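Stenura Summer Placement Guide for Site Supervisors
Section 4: Setting Up Your Site and Welcoming Your Youth Worker
Updated March 16, 2019

You said yes to hosting a young person this summer, and we're thrilled! This section takes you from the day your match is confirmed through the end of the first week. If you haven't finished the agreement form in Section 3, do that first and come back.

Stenura workers are 16 to 24 years old. Many of them have never had a paycheck before, and plenty have had a rough time getting to this point (school changes, foster placements, a baby at home, a disability that other employers didn't want to plan for). They come to you after 18 hours of job-readiness class and they are ready to go.

4.1 Before the start date

1. Open your match letter and check the worker's name, start date and weekly hours. Call the placement desk at extension 537 if anything looks off.

2. Choose one supervisor and one backup. Write both names on the Site Contact Sheet. The worker should never have to guess who to go to.

3. Check the work permit. Anyone who is 16 or 17 must have a signed permit on file at your site before the first shift. A photocopy is fine, but a promise to bring it in later is not.

4. Write down five tasks the worker can start on in the first two days. Small is great. Sorting returns, labeling shelves, answering the door, wiping down the play tables: all of these count.

5. Read the accommodation page of the match letter, if there is one, and set up whatever it asks for. Tatu Gachanja in our office can lend screen readers, footrests, large-print timers and noise-reducing headphones. Ask early, as May is her busiest month.

CAUTION: Workers under 18 may not drive for your site, use a power slicer or baler, work on a roof, or be left alone to close the building. These limits stay in place even if the worker or a parent says it's okay.

NOTE: Accommodation details are private. Share them only with the backup supervisor, and only if the backup needs them to do the job.
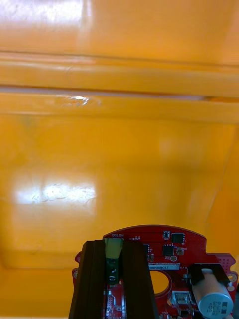
4.2 Setting up the work area

Every worker needs a spot that is clearly theirs, and getting it ready is one of the most fun parts of hosting! It can be a desk, half a counter or one shelf and a hook. Put the worker's name on it before they walk in the door. Check the light while you're there, ideally at the same time of day as the shift. Shiny plastic is a common troublemaker: a glossy yellow-orange surface can throw back glare so strong that patches of it look nearly white, and a paper label stuck in the middle of that is hard for anyone to read. Use matte labels with thick black letters, and try them from a seated position as well as standing.

6. Clear the floor between the door, the work spot and the restroom. Leave enough width for a wheelchair, whether or not your worker uses one.

7. Post the emergency numbers and the evacuation map where they can be seen from the work spot.

8. Set aside a safe place for a bag and a phone. A locking drawer is best.

9. Test the time clock or print the paper timesheets. Sites in the Kennedy building share the clock by the south stairs, and the code is in your match letter.

4.3 The first day

10. Meet the worker at the door yourself. Ask what name they like to be called and how to say it, and then introduce them to everybody on shift.

11. Walk the building together: restrooms, water, break area, exits.

12. Go over the schedule out loud. Breaks are paid, and new workers often skip them because they think they'll get in trouble. Tell them plainly when to stop and where to sit.

13. Show the first task, do it side by side, and then let the worker try it. Go slowly. Somebody who is nervous may nod along to everything, so ask them to show you the steps.

14. Save the last 15 minutes to talk. Good openers are "What was the best part?" and "What should I explain better tomorrow?"

NOTE: Bus passes are handed out by Carance, our transportation partner, and are usually waiting at the front desk of the worker's home club. If the pass hasn't come through, call us that same morning and we'll arrange a ride.

4.4 The rest of the first week

15. Enter hours in Stakum by noon on Friday. Late hours mean a late check, and for some of our workers that check is the grocery money.

16. If the worker is late or absent, call them first, then us. Please don't end a placement over a missed shift. Last summer 42 sites hosted with us, and most early attendance problems came down to a bus route or a babysitter. Those can be fixed!

17. Fill out the one-page Week One form together. Let the worker go first.

CAUTION: If a worker tells you about abuse, or about having no safe place to sleep, call Shabani Wanyama right away at extension 537, at any hour. If there is immediate danger, call 911 first. Don't investigate, and don't promise to keep it secret.

Continue to Section 5, Coaching and Feedback, after the Week One form has been sent in.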